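Open day at Kalska, 18/06/2024

The Kalska site opens its doors once a year, and this was my first time going. I had put my name down in spring after Poonam Pathak mentioned that the tableware side would be included for a change. Registration was at the side entrance on the canal road, where you got a paper badge, a floor plan and a time for your group. Mine was the second group of the morning.

Our guide was Taner Akgül, who has worked in the moulding hall since the building belonged to Histum. He took us through the hall first. It is loud and there was not much talking, but there were boards on the walls explaining the steps, and you could stand behind the yellow line for as long as you liked. The machines were making lids that morning. According to Taner the hall gets through 3,954 of them in a normal shift, and fewer when a colour has to be changed. A colour change means running the old material out, and the mixed pieces are ground up and used again for parts that don't show.

After the hall we went up a floor to the product rooms. These are plain rooms with white tables and white walls, much quieter than downstairs. Cups get more attention here than I expected. The range is called Montes and it is meant for canteens and nurseries, so it has to stack, survive the dishwasher and be easy for a small hand to hold. 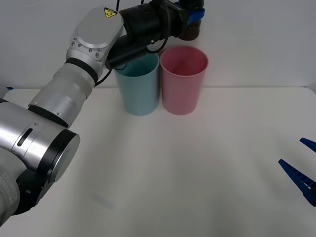

Sumathi Pinto runs this floor and gave the longest talk of the day. She spent a good while on the rim. A thin edge is cheaper to make but unpleasant to drink from, and it chips sooner. A thicker one adds weight, and across a full order that comes to real money. The taper is a compromise as well – too straight and the cups jam together in the stack, too wide and they tip over on a tray.

Someone asked about colours. The old range had 83 of them on paper, most hardly ever ordered, and the list has been cut down a good deal. Pastels sell best to nurseries. Canteens mostly ask for whatever matches the trays they already have. Sumathi said the paler shades are the awkward ones to keep even from batch to batch, and that returns are nearly always about colour.
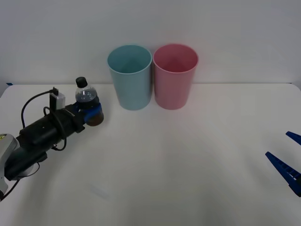
Two plastic cups on the table upstairs, teal on the left and pink on the right.

We had coffee on the landing between the two halves of the tour. There was tea too, and a tray of cheese rolls that went quickly.

The last stop was the packing area, shown by Uyên La. Cups go out nested in sleeves, the sleeves go into cartons, and the cartons go to the Vasier depot for the south. A pallet holds 2,899 cups when it is full, an odd number that comes from a carton being left short at the top for the paperwork. We were allowed to try folding a carton. Mine needed tape.

The tour took just over two hours with the break. Parking is limited, so take the bus if you can, and wear flat shoes for the stairs. There is a small shop by the exit with seconds at reduced prices, cards accepted. The next visit for groups is planned for July and bookings go through the front office.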